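Bhupendra Semwal has a habit of answering a question about robots by talking about crockery. I had asked him, over a slightly wobbly line, whether a machine could do the washing-up yet, and he was off on the subject of handles. "A mug is easy to love and hard to pick up," he told me. He has spent 8 years on kitchen chores for machines, first at Skalmont and now at Grikau, and he still sounds delighted by the whole business.
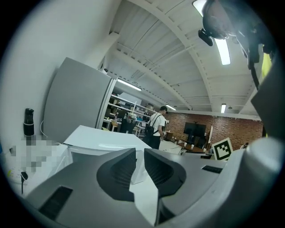 Rekha Pant reckons he is too cheerful by half, and that a café owner would lose patience with any of these machines before the first rush was over. He laughed when I passed this on. She has told him so to his face, apparently, more than once.

"She's right about the rush," he said. "Give us a quiet counter and the same cup in the same place, and we look very clever. Then somebody moves the sugar." In July the team tried a run of 200 cups, setting each one back on its saucer, and 91 of them went down without a person stepping in. He was rather pleased with that – I think I would have been too, having broken two of my own that month.

The people doing the showing matter as much as the machine, he says. They work with grippers in their hands so that the movement can be learnt from, and a good one is slow, patient and a bit dull to watch. 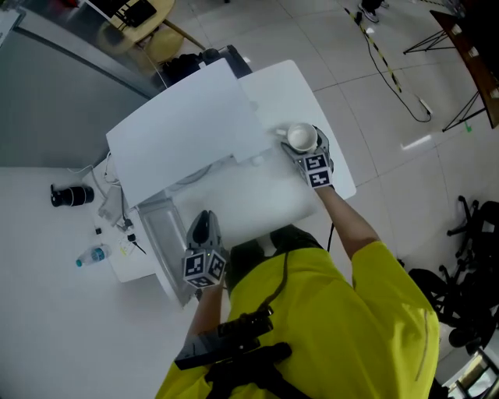 So when might one of these clear my table at home? Bhupendra thinks a shop or an office kitchen will come well before that, as the cups match and the shelves stay where they are.

He is fonder of the coffee corner than of any other chore, and we spent far too long on it. A cup has to go down level and in the right spot,

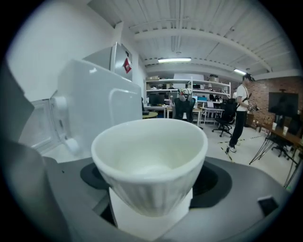 and then it has to come away full, which he calls a different job altogether. "Empty cups forgive you," he said. Laundry he would happily leave to someone else.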